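PACKAGING BASICS, SESSION 6
Corrugated board: what it is, how it fails, how to spec it

Notes from Tuesday's lecture, typed up fast, shout if something's missing. Slides are with Pravesh Nkuna. Bring a steel rule next time, and a bit of board from home if you have any.

Recap from last week

Liner = flat outer sheet. Medium (or fluting) = the wavy bit glued between. One medium plus two liners = single wall. Two mediums, three liners = double wall. Single face is one liner and one medium, comes on a roll, used for wrapping bottles and the like.

Flute letters are NOT in size order. A is tall, C a bit less, B less again, E is fine, F finer still. Historical accident, just learn them. Most shipping boxes you meet are B or C, or BC if double wall.

Flute direction

Flutes normally run vertically in a shipping case, parallel to the height. They act like a row of little columns. Turn the board ninety degrees and stacking strength drops badly. Half the class got this wrong in the Hiritz exercise, so look again before you hand in the redraw.

Score lines across the flutes are clean. Score lines along the flutes wander, the crease wants to fall into the nearest valley. Allow for it on the drawing.

Tests you need to know

Edge crush (ECT): small piece stood on edge, squashed until it gives. Tells you about the board.
Box compression (BCT): whole empty box, closed and taped, squashed between plates. Tells you about the box.
Burst: rubber diaphragm pushed through the face. Old test, still on a lot of spec sheets, more about rough handling than stacking.
Cobb: how much water the liner soaks up in a set time.

Worked example done on the board: box gives way at 4000 newtons in the lab. Do you load it to 4000? No. Safety factor of 4 for long damp storage, so design load is 1000. Divide by the weight of one filled box to get the number sitting on top of the bottom one. Remember kilos are not newtons!! Two people lost all the marks for this last term.

What takes strength away

Damp. By far the worst, board in a humid store can lose up to half its stacking strength.
Time. Board creeps under load.
Overhang on the pallet. Corners carry most of the load, so if the corners hang off the edge you have thrown it away.
Hand holes, windows, vents. Keep them away from corners and top and bottom scores.
Crushed flutes from the printing press. Hard to see, easy to feel with a thumb.

Open-fronted boxes

Jerome Dizon's bit of the lecture. Shelf-ready trays, display boxes, anything with one face open. The open side has no panel tying the two walls together, so under load the walls splay or lean sideways (racking). Fixes: a lip along the bottom front, tabs and slots, a full-width liner insert, or heavier board on the side walls only. The Cletis tray uses the lip plus a glued insert and is fine. The Achari one has neither, and the retailer sends them back.

Orientation matters too. A case turned on its side may have its flutes running the wrong way for anything put on top. Check before you stack. 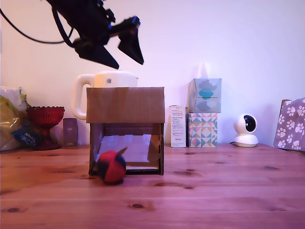
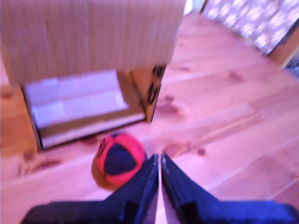 Cardboard box on pine boards, all four.

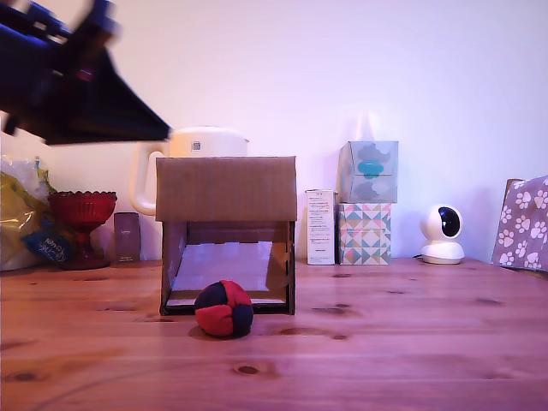
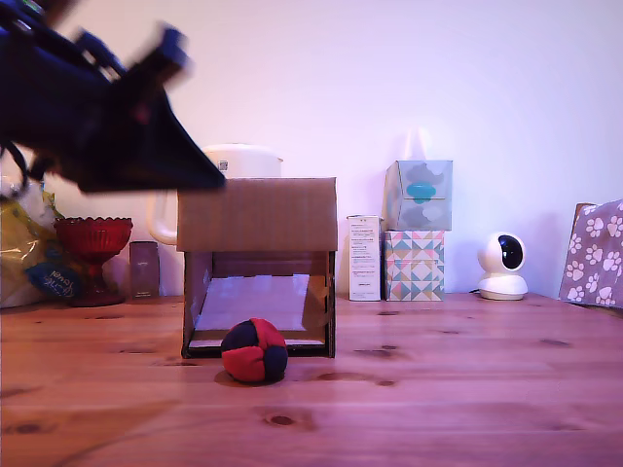
Joints

The manufacturer's joint is the one seam already made when the blank reaches you. Glued, stitched or taped. Glued is cheapest in volume and strongest if the glue line is good. Stitched for heavy stuff or damp stores, but bits of wire and food don't mix. Taped for short runs.

Glue tab goes inside or outside? Inside looks neater. Outside gives a smooth interior, better for things that snag. Say which on the drawing, the factory wont guess.

Dimensions

Always internal, always length x width x height, always millimetres. Length is the longer side of the opening. Add the board thickness at each crease or the flaps will fight each other when you close them.

For next time

Finish the Stinico brief: single wall case, run of 100, goods weigh 6 kg each, one to a box, stored damp. Give flute, flute direction, joint type, and the BCT you would ask for. Show the safety factor. One side of paper, no essays.

Read teh handout on pallet patterns (column stack v. interlocked). Column is stronger, interlocked is steadier, have an opinion ready.

Room is open from 4 if anyone wants to use the cutting table.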